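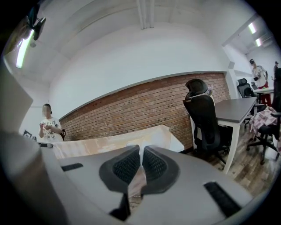 Hand-held demonstration collection is a method of gathering training examples for robot manipulation in which a person performs a task with a gripper carried in the hand. A camera fixed to the gripper records the work from close to the fingers. The recordings are later used to train a policy, a program that maps camera views to gripper motion. No robot arm is needed during recording.

The method is a form of learning from demonstration. It differs from teleoperation, in which the operator steers a real arm from a distance, and from kinesthetic teaching, in which the operator pushes the arm through the motion by hand.

Equipment

A typical unit consists of a plastic housing, a pair of fingers or pads, a trigger or squeeze handle, and a camera with a wide lens. The camera keeps the same position relative to the fingers in every recording. Part of the housing is normally in view, and some processing pipelines mask it out before training. The wide lens bends straight lines toward the border of the image but takes in walls, ceiling and furniture, which position tracking depends on. Plain white walls give few points to track. Brickwork, wood grain and furniture edges give more.

Opening width is measured by a sensor in the handle or read from markers on the fingers. The Flisora unit uses a sensor; the older Braretti unit used markers and lost readings in dim rooms.

Procedure

Collection is divided into sessions, each tied to one room and one task. A session begins with a mapping pass, a slow sweep of the unit through the room without touching anything. The operator then closes and opens the gripper fully to set the limits of the width reading. Demonstrations follow. In the Welletti protocol each lasts up to 15 seconds, and objects are moved to new starting positions after every 6 demonstrations.

Collection in occupied offices and homes is common. People in the background are left in the recordings by most groups, with faces blurred before the data is shared. Chairs and other movable furniture may shift during a session, and a new mapping pass is made if tracking drifts.

Filtering

Demonstrations are rejected for lost tracking, dropped objects, a covered lens, or motion faster than the target arm can follow. Nazanin Shirazi, in notes on the Pereyra set, reported that nearly 11 percent of demonstrations were removed, most of them for lost tracking. Failed grasps followed by a successful second attempt were kept.

Limitations

A human wrist can reach poses that an arm cannot, so recordings are checked against the reach of the target robot. Contact force is not recorded by most units. Mapping errors carry over into every demonstration in the session.

See also: Imitation learning; Teleoperation; Visual odometry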